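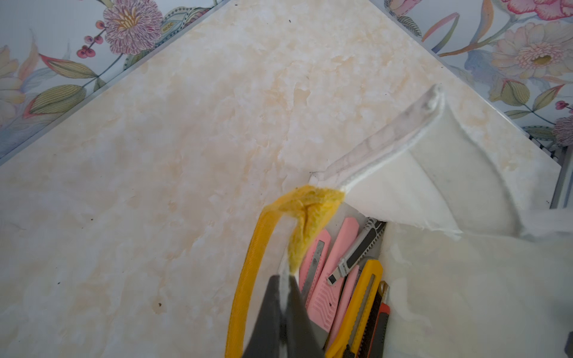 Wendness Fishing Club -- minutes, April meeting

Start 7 pm, 10 members present. March minutes OK'd, no changes.

Money
Balance 3290. Of that 200 is junior entry fees, still to be passed on. Wants to stay above 3000 until the launch ramp bill comes in -- agreed.

Friesen Lake outing
Permit is in. Boats off the ramp at 6 am, weigh-in at noon. Two non-boaters still need a seat. Live wells get checked before launch, no exeptions.

Tackle swap
Tables from Kanska Marine again, free. Bring own price tags. Old line goes in the recycling tube, cut short please.
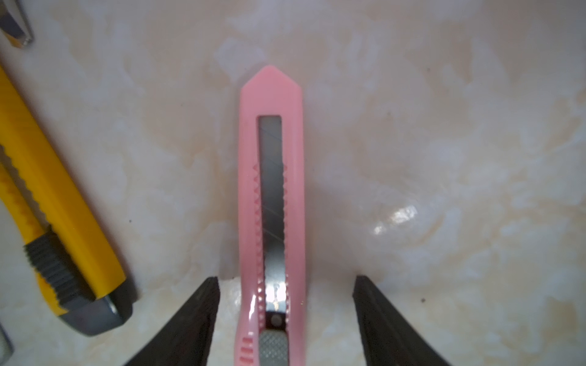
Other business
Surnero river day -- date clashes with walleye opener, move it back a week. Club shirts: tabled agian. Raffle rod still needed.

Closed 8:20 pm.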